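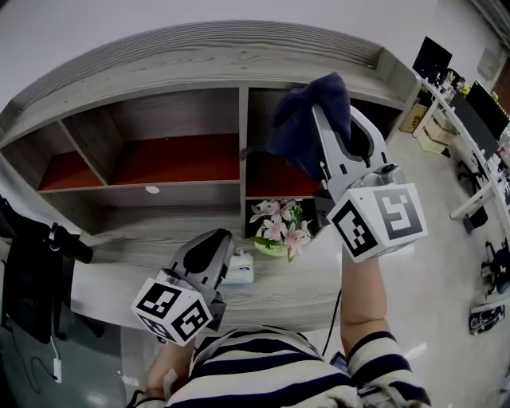 Section 3. Recording a session with the Clemura dream and trance journal

Read this section before you switch the headband on. It was written by Lucian Radu, who has used the Clemura for two winters and remains unconvinced by most of what is said about it. The headband logs pulse and movement. It does not detect spirits, past lives or a soul leaving the body, whatever the forum posts claim.

Before you start

1. Charge the headband until the light stays green. A half-charged unit drops readings, and dropped readings look a lot like "unexplained silences" on the chart.

2. Open the journal and pick a session type: Sleep, Trance or Vigil. Vigil is meant for people sitting up in a place said to be haunted. It records the same things as Sleep. Only the label changes.

3. Enter what you expect to experience. Do this first and lock the entry. If you write it down afterward, your memory will tidy it up for you, and the record is worth very little.

Note: The journal will not let you edit a locked entry. Users have asked for this to be changed. It should stay as it is.

Recording

4. Put the headband on with the sensor over the left temple. Tighten it until it stops sliding.

5. Press and hold the side button for 3 seconds. One short tone means the recording has begun. Two tones mean the memory is full.

6. Lie down or sit still. The memory holds 16 sessions of up to 50 minutes each.

7. When you finish, press the button again and write your account before talking to anyone. Include the dull parts. "Nothing happened, my foot itched" is a proper entry.

Caution: Do not hold your breath, fast or skip medicine to bring on a vision. If you faint, or feel your heart racing after a session, stop using the headband and see a doctor.

Caution: The pulse chart is no good for medical purposes. A flat line means the sensor has slipped. It does not mean you died and came back, and the support desk would like fewer letters on that subject.

Reading the results

8. Open the Compare page. Your locked entry appears on the left and your later account on the right.

9. Mark each match as Clear, Vague or None. Be strict. "I sensed a presence" matches nearly anything.

10. Leave the Resonance Score turned off. Callarberg, who make the headband, have never explained how it is worked out. When the Barbu reading circle went through 232 of its own sessions in April, the highest score belonged to a headband left on a pillow.

Note: Older units sold under the Civa name have no Compare page. Keep both accounts on paper, with the first one in a sealed envelope.

To erase sessions, go to Section 4. Erased sessions cannot be brought back.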